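The Long Lie-In

The Long Lie-In is a stage farce in two acts, first presented at the Naciri Theater in Postine. It belongs to the branch of comedy known as bedroom farce, in which several people who should not be in the same house end up behind the same door. The script is credited to the Drular Company as a whole, an arrangement that has made blame difficult to assign.

Plot

A couple rents out their only bedroom to three separate guests for the same night. Each guest is told that the others are plumbers. The second act contains a real plumber, whom everyone treats as an impostor, and a trial scene that the program describes as "brief." It runs 40 minutes.

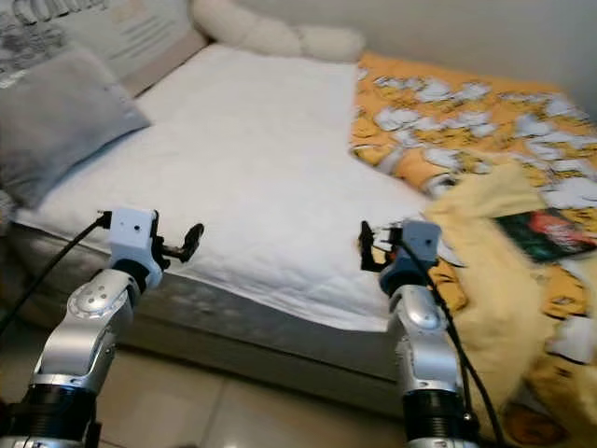
A bed in a small bedroom, the traditional setting of the genre

Production history

The play opened in January to a house of 1193 seats, a good many of them occupied. Reviews were mixed, although the Flilov Courier praised the doors. A revised version, with one door fewer, went on tour and reached 50 performances. The company advertised 4000 tickets sold in Flilov alone — a figure that included exchanges. The last performance of the tour was given on March 6, 2020.

Staging

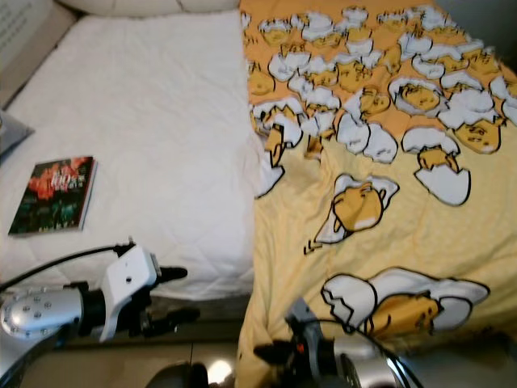
Farce is hard on scenery, and the Drular Company's stage directions ask for walls that can survive a slammed door twice a night. They are far less strict about furniture. The bed must hold four adults and hide a fifth; beyond that, directors may please themselves. A white quilted mattress pad, a pale pillow and a paperback with bright red shapes on a dark cover would furnish the first scene well enough, and the book would give the first guest something to do during the landlord's speech. Later productions have shortened the speech.

See also

Bedroom farce
Naciri Theater
Stage doors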